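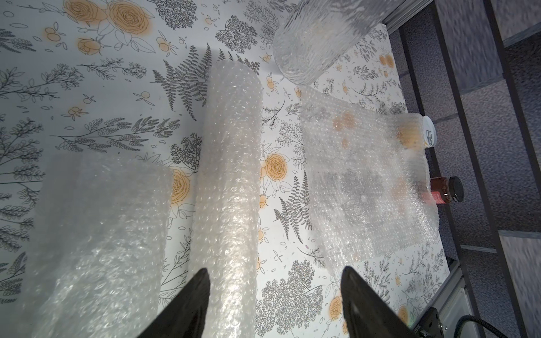

Figure 5. Bubble wrap on the patterned table, wrist view, gripper open.

5. Recording demonstrations with see-through materials

This section covers the Cladthorpe method for teaching the arm to pick up things its camera would prefer not to look at. Read section 4 first. If you skipped it, the arm will let you know.

Bubble wrap is our standard test material. It shines, it squashes, and whatever lies underneath shows through it. The printed table surface makes matters worse, and we chose it for that. On a plain white table the policy learned to find the wrap with very little trouble, then fell apart the moment Rodrigo Falcão put a flowery background behind it.

5.1 Before you start

1. Home the arm and open the gripper fully.
2. Check that the wrist camera cable hangs free through the whole turn of the last joint.
3. Set the gripper force to the "soft" preset in Uker. The "firm" preset pops bubbles, which is enjoyable and ruins the run.
4. Lock the camera exposure. Left on automatic, it will chase every highlight on the plastic.

Note: Uker forgets the exposure lock after a restart. This has been on the list of things to fix since October.

5.2 Laying out the table

1. Place one tightly rolled piece where the open fingers can straddle it.
2. Add a looser roll to one side and a flat sheet to the other.
3. Let the sheet overlap a lidded container, so that the model meets an object it can only half see. Put a small jar nearby.
4. Change the layout after every 100 runs.

Caution: keep glass away from the table edge. The floor is carpeted, but the jar has no way of knowing that.

5.3 Recording

1. Press Record in Uker and wait for the tone.
2. Guide the arm down over the chosen roll. Go slowly. The model copies your hesitations along with everything else.
3. Close the fingers until the wrap dents, then lift.
4. Set the roll down, open the gripper and press Stop.
5. Mark the run "good", "poor" or "odd". Be strict with "good" and generous with "odd".

Note: do not delete failed runs. Randix, the training script, uses them to learn what a missed grasp looks like.

5.4 How many runs you need

Our own set holds 2741 runs, of which 2100 were kept for training. Gains were small once we had over 100 layouts, though the flat sheet kept improving after the rolls had levelled off. Picking up the sheet by its edge is still the weakest skill - expect it to pinch at the table surface as well, and to look quite sure of itself while doing so.

If the arm repeatedly closes on a printed rose, go back to 5.1, step 4.

Section last revised 11 Mar 2026.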